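Tablero de mesa Avdale, madera clara

Publicado en febrero por la redacción de Cistine
5 comentarios · 28 veces compartido

El Avdale es un tablero de madera clara para mesas de trabajo, aulas y talleres. Se sirve sin patas y con los taladros hechos para la estructura Niltell, aunque puede fijarse a cualquier bastidor plano con tornillos de madera corrientes. La veta corre a lo largo y se deja a la vista. El tono va del beige cálido al miel, con bandas algo más oscuras que cambian de una pieza a otra; no se admiten devoluciones por diferencias de veta.

La superficie acepta cinta y pintura. Para delimitar una zona de apilado o de montaje basta con un cuadrado negro marcado directamente sobre la madera, con el interior libre.
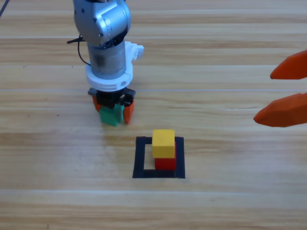 La cinta se retira en frío, tirando despacio y en el sentido de la veta. Si queda adhesivo, se limpia con un paño y alcohol. La pintura solo sale lijando, y después hay que volver a aplicar aceite en la zona.

Los cubos de colores se venden aparte, en bolsas de 13 piezas. Son los mismos del juego de apilado Tsikata y pueden mezclarse con los de compras anteriores. Conviene guardarlos en su bolsa, porque las aristas se marcan si van sueltos en un cajón con herramienta.

El grosor del tablero es de 28 mm. Admite mordazas de apriete en los cuatro lados, siempre con un taco de protección entre la mordaza y la madera.

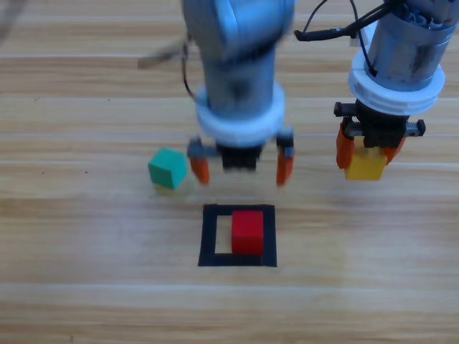
Mantenimiento: paño seco a diario y aceite incoloro dos veces al año. No usar lejía ni estropajo. Los líquidos derramados deben secarse enseguida, sobre todo en las juntas.

El plazo de entrega es de 4 semanas. El transportista deja el paquete a pie de calle y la subida se contrata aparte. Antes de firmar el albarán, revise las esquinas y anote cualquier golpe.

Productos relacionados
Estructura Niltell, altura fija
Estructura Niltell con ruedas
Juego de apilado Tsikata
Aceite incoloro Cistine
Cinta negra para marcar superficies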